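Equipment planning: simulation first, hardware second

The automation group has finished the planning round for the second handling cell, and the request goes to the budget office in September. Several people have asked what is in it, why the hardware portion is smaller than the one that circulated in spring, and whether the cell they were expecting has been dropped. It has been moved back one stage. The reasoning is set out below, along with what each section needs to send in.

The original request was for two complete cells: arm, two-finger gripper, fixed and wrist cameras, guarding, controller and a spare gripper for each. The quote from Tralteo was valid and the price was fair. The weak part was ours. We could not show, from anything we had on file, that the gripper in the quote would handle the range of parts and returned goods that the Latham building sends us. The first cell was bought on the basis of a vendor demonstration with boxes. Boxes make up a small share of what it handles now, and the finger set was replaced twice in its first year at our own cost.

The revised request therefore splits the purchase into three stages. Stage one is simulation: two workstations, one year of software seats, and staff time to build and run test tasks. Stage two is one cell, with the gripper chosen from the results of stage one. Stage three is the second cell, released only if the first meets its acceptance figures. Stages one and two are in this year's request. Stage three is listed for planning purposes and carries no money yet.

What stage one pays for

The two workstations are the largest single item. Jalen Baptiste has priced them with one graphics card each and room for a second. The machine we use at present runs physics and camera rendering on the same card, and long batches have to be left overnight. Splitting the load across two machines lets one person build tasks during the day while the other machine runs trials. We looked at renting the capacity instead. At our expected hours the rental cost passes the purchase cost before the end of the first year, and the rental would also need a data transfer approval that we do not have. Rental stays in the plan as a fallback if delivery slips.

Software is two seats for 12 months. The quote includes updates and excludes training. We have not asked for training money. Beatrice Mugo will run two half-day sessions in-house for anyone who needs to read results or set up a simple task.

Staff time is the line most often left out of these requests, and it was left out of ours last time. Object models have to be found or scanned, cleaned up, given a mass and friction values, and checked for bad collision shapes before a trial means anything. A simple convex part takes less than an hour. A hollow part, a part with thin walls or anything with a lot of surface relief takes most of a day. The plan sets aside 216 hours for this work. If the object list grows, the hours grow with it, and the section asking for the addition will be asked to supply them.

The object set

The test set is capped at 100 objects for the first round. It is made up of parts we handle now, parts the Pace line is expected to send next year, and a group of awkward shapes taken from general model libraries. The third group drew the most comment in review, so a few lines on it are in order. Production parts alone give a flattering result. They tend to be compact and regular, and a gripper that does well on them may still fail on the first odd item that comes through returns. Open shells, curved thin rims, and small irregular objects resting inside larger ones are all in the set for this reason. They load the planner in ways that a bin of brackets does not: the fingers may need to go inside one object to reach another, and the approach angle is limited by the wall of the first.
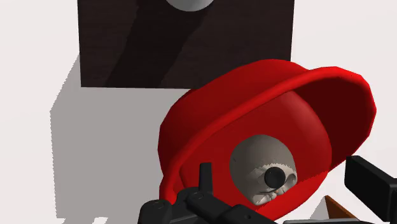
Simulated task from the mixed-object group: black gripper at a red, cap-like shell with a skull-like object within its outline.

Each object or pairing is run for 200 trials per gripper model, with start positions varied within set limits. We record whether the grasp closes on the intended object, whether it holds through the lift, and whether anything else in the workspace is displaced beyond tolerance. Contact force is logged but will not be used to rank grippers. Simulated force depends too much on the friction values we enter, and we do not trust ours yet. Beatrice has asked that failed trials be kept in full, including camera output, for the life of the project. Storage for this is included in the workstation price.

Three gripper models will be compared. Two are parallel-jaw units and the third is a linkage type with wider travel. Supplier models were available for all three, although the Bonura model came with simplified fingers and had to be corrected against the dimension drawing. Suction is not covered. We may add it in a later round if the results show a clear group of flat-faced parts that none of the three can manage.

What the results can and cannot settle

Simulation will narrow the choice. It will not replace acceptance testing on the real unit, and the request does not claim that it will. Cable drag, worn finger pads, dirty parts and poor lighting are modeled weakly or left out entirely. For that reason stage two includes a two-week loan period before payment of the final installment, using physical copies of 15 objects drawn from the same set. If the real unit falls well short of its simulated result on those objects, we return it and move to the next gripper on the list. Tralteo has accepted the loan terms in writing. Terms with the other suppliers are still being worked out.

Costs that sit outside the purchase price

Reviewers should look at the following lines, which were missing or understated in the spring version.

Finger sets. One spare set per year is now budgeted, plus one custom set in the first year.

Floor and power. The Latham bay has enough power for one cell. A second cell needs a new circuit, and that cost now sits in stage three.

Guarding. The first quote assumed a light curtain on one side only. The bay is open on two sides, so the figure has been raised.

Maintenance. Annual service is priced from the second year. The first year is under warranty, excluding finger pads and cables.

Calibration. Camera recalibration is to be done by our own staff. The plan allows one half day per month and a small amount for targets.

Disposal. The old controller in the bay has to be removed before installation. Facilities has given us a fixed price.

What we need from you

Sections that expect to use the cell should send their part list to Jalen, with overall dimensions, mass and a note on surface finish. CAD files are preferred. If there are none, send the part itself and it will be scanned and returned. Parts that arrive after the object set is closed go to the second round.

Please also send expected volumes, by month where you have them. The stage three decision depends on how many hours the first cell is in use, and last year's estimates were supplied as yearly totals, which hid two heavy periods that a single cell could not have covered.

Anyone who wants to check the trial settings or the cost sheet can find both in the group's shared folder under the cell planning heading. Corrections to the cost sheet go to Beatrice. Do not edit the sheet directly, as the totals are linked to the request form.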